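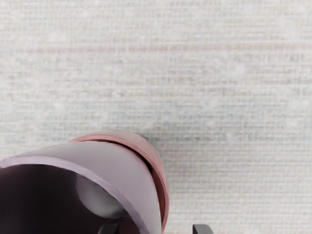 Figure 7. Simulated wrist view, cup task. Gripper fingertips at the bottom edge, cup at lower left.

Section 3. Planning and Budgeting Your Cell

Complete this section before you place an order for a Cirico arm, gripper or wrist camera. Most of the work can be done with the planning software and a tape measure. Allow one working day for the first cell. Later cells of the same type go faster.

You will need:
Cirico Planner, installed and licensed (see Section 2)
The size and weight of every item the arm will pick up
A floor plan of the room, with power outlets marked
The current price list from your dealer

3.1 Test the task in simulation

1. Open Cirico Planner and choose New Cell.

2. Select the arm size you expect to buy. If you are between two sizes, start with the smaller one.

3. Load the work surface. The default is a light woven mat. If your real bench is dark or shiny, change it now under Surface, or the camera results will be of little use.

4. Load your items. For cups and other round containers, enter the outside diameter at the widest point, including any ring or lip.

5. Switch to Wrist View and bring the gripper in close, as in Figure 7. Check that both fingertips stay in view. With a large container, much of the item may fall outside the picture at this distance.

6. Run the pick with the item upright, then with it tilted. Save both runs.

Note: If the item fills so much of the view that you can't judge where the fingers will close, add a second, fixed camera to your budget. Do this before you look at a larger gripper.

CAUTION: A good run in simulation does not prove that the real gripper will hold the item. Ask your dealer for a trial with your own items before you pay a deposit.

3.2 Choose the gripper

1. Find the widest item on your list.

2. Add 18 mm to its width. The result is the smallest finger opening you should consider.

3. Add the weight of the gripper to the weight of the heaviest item. The total must not be more than 70 percent of the rated load of the arm.

4. If the total is over the limit, go back to 3.1 and repeat with the next arm size.

Note: Cups may also be gripped by the wall, with one finger inside. This needs a smaller opening but more accurate placement. Do not plan on it for thin or soft cups.

3.3 Fill in the budget sheet

Use form 607, supplied with the planning software. Enter prices without tax.

1. Line A: arm and controller.
2. Line B: gripper and one spare set of fingertips.
3. Line C: wrist camera, cable and mount. The mount is sold separately.
4. Line D: fixed camera, if needed.
5. Line E: bench, guarding and emergency stop.
6. Line F: electrical work. Get a written quote.
7. Line G: operator training. Two people per cell is the minimum.
8. Line H: service plan, first year.

Lines E and F are the ones most often left blank on forms we receive. Forms with either line blank will be sent back.

CAUTION: Do not order guarding until the arm size is confirmed. Cut panels cannot be returned.

3.4 Submit the plan

1. Export both saved runs from 3.1.

2. Attach them to form 607 with the floor plan.

3. Send everything to Ankica Nikolaidis in Planning Support. Questions about electrical work go to Gillespie Menzies.

Orders for delivery this year must be received by 23rd September. Prices on the July list apply to those orders. Later orders will be priced from the next list.

If you are replacing an older Pania cell, do not assume that the bench can be reused. The bolt pattern is different, and an adapter plate must be added to Line E.

Go on to Section 4 when you have received your order confirmation.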